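Giving up takeaway cups

July 2019

In December I added up what I had spent on takeaway coffee over the year. I pay for nearly everything by card, so it only took an evening with the bank statements. The lids and cups I can't add up, but I walk past the bins outside Petton station every morning and they are full before nine.

The plan was simple. Carry my own cup, and if I forget it, go without. I allowed myself two exceptions a month, and by March I had stopped needing them.
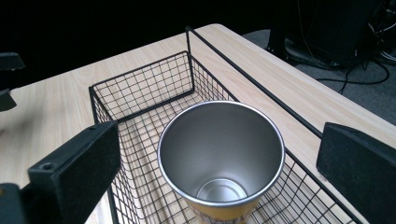

Most of the cafés I use are fine about it. Raju on the corner takes 10p off, and the bakery in Stivitz takes off nothing but fills the cup higher. Trains are harder, as the trolley staff don't always want to handle a passenger's cup. I settled on steel early on, a plain brushed inside with a band of mustard yellow round the outside, after two plastic ones that held on to the taste of old coffee. Steel doesn't do that if you rinse it the same day. If you leave it in a bag over the weekend, it does.

What I still find awkward is size. Baristas think in small, medium and large, and my cup is none of those. I now ask for a medium and say I don't mind a gap at the top – that seems to settle it.

Washing up is the other part of the habit. I do it as soon as I get in, then the cup goes in a black wire basket with open sides so the air can get round it. Before that I used a tea towel on the worktop, and the towel was always damp. 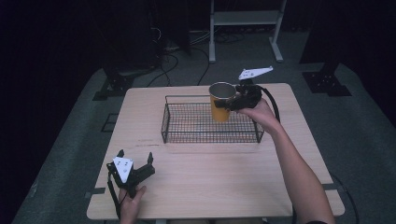
What I haven't solved

Soup. The place in Denditz that does a good lentil one only serves it in its own tubs, and I have gone back to taking sandwiches. I may ask them again in the autumn when the menu changes.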